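4.2 Scene generation and grasp labelling

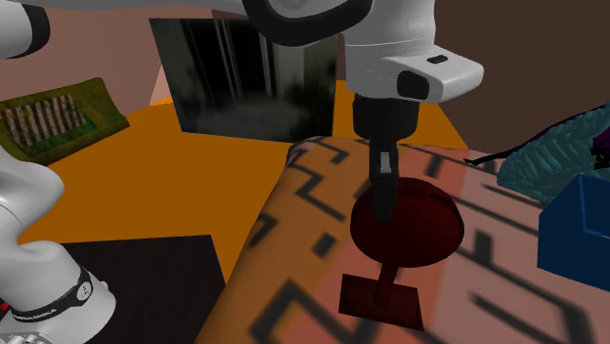
Figure 3. Rendered view from the randomised training set, stemmed-vessel category.

Training scenes are built by the Flaltthorpe generator, which samples a support surface, a set of distractor objects and one target, and then draws colours and textures for each item independently of its class. We keep the arm model fixed and vary everything else. The aim is to stop the segmentation head from tying an object class to a particular colour or to a plain background. In Figure 3 the target is a dark red goblet resting on a large roll with a black maze-like pattern, and the tabletop is bright orange; the fingers dip into the bowl near the left half of the rim. Such a support is harder than a bare table for two reasons. The strong edges of the pattern compete with the thin stem in the colour image, and the curvature of the roll breaks the single-plane assumption used by our earlier depth filter.

For each target category we generated 3000 scenes, of which 196 were held out for validation. A scene is rejected before rendering if the target's centre of mass projects outside its contact polygon, or if any distractor overlaps it by more than 12 mm in the top-down view. Distractors are otherwise allowed to leave the camera's field of view, and we do not re-centre them. Early versions of the generator forced every object to be fully visible, and the network trained on that data performed poorly whenever a large object was only partly in view.

Grasp labels are computed on the object mesh and then filtered against the full scene. For stemmed vessels we use two label families. Rim grasps place one finger inside the bowl and one outside, with the approach axis within 14 degrees of vertical. Stem grasps close on the stem from the side and need clearance for the hand housing. On curved supports the stem family is often empty after filtering, as the lower part of the housing meets the support before the fingers reach the stem. The planner then falls back on rim grasps, and the label file records which family was used so that the loss can be weighted accordingly.

Collision checks treat the hand and last two links as convex hulls. The hull of the finger assembly is slightly larger than the mesh, and this removes a number of valid rim grasps on narrow bowls. We tested a finer decomposition, but planning time per scene rose to about three times its former value and the gain in usable labels was small. The coarse hulls were kept for all results in Section 5.

Tall reflective objects needed separate handling. The renderer returns exact depth for them, whereas the depth sensor used in our laboratory trials does not. We therefore apply the dropout model of Dogbe and Magaña to every surface whose sampled roughness falls below the threshold given in Table 2. Dropout is applied to the depth channel only. Colour is left unchanged, and the network must infer the extent of the missing surface from its outline.

All scenes were produced with the Estavis scheduler on a single workstation. Random seeds, rejected scenes and label files are stored together, so any training example can be rendered again from its index.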